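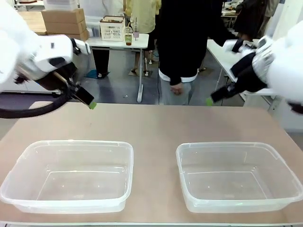 Rendudcombe Adult Learning – Languages Team

We teach evening and daytime language classes to adults in Rendudcombe and the villages nearby. The team began with one Italian group in a borrowed room above the library. We now run courses in Italian, Spanish, Persian, Portuguese and British Sign Language, and 173 people are enrolled this term.

Most of our learners are beginners or are coming back to a language they last used at school. Classes have no more than 12 places, apart from the Saturday conversation group, which is open to anyone who has finished Level 1. You do not need to take a test to join. If you are unsure of your level, ring the office and a tutor will talk it through with you.

The team is led by Kamran Hosseinzadeh, who also teaches Persian at Levels 1 and 2. He wrote the Jalali reader, a set of short stories and letters that we use from the second term onwards. Copies can be borrowed from the office or bought for the cost of printing.

A full course is 34 hours of teaching, spread over two terms. The fee is £120, and this includes handouts but not the course book. Learners on certain benefits pay half – please bring proof when you enrol.

Our lending shelf holds 1560 books, magazines and audio discs. Spanish and Italian novels make up the largest part. Loans are for four weeks and can be renewed by phone.

We also work with two local groups. Lalo is a parent and toddler club that sings and plays in Spanish, and Rundero is a walking group for people who want to practise while they are out. Both meet all year, including the holidays.

Enrolment for the spring courses opens in November. Portuguese Level 1 filled early last year, so there will be a second group if enough people ask for it. Office hours are 10am to 4pm in term time.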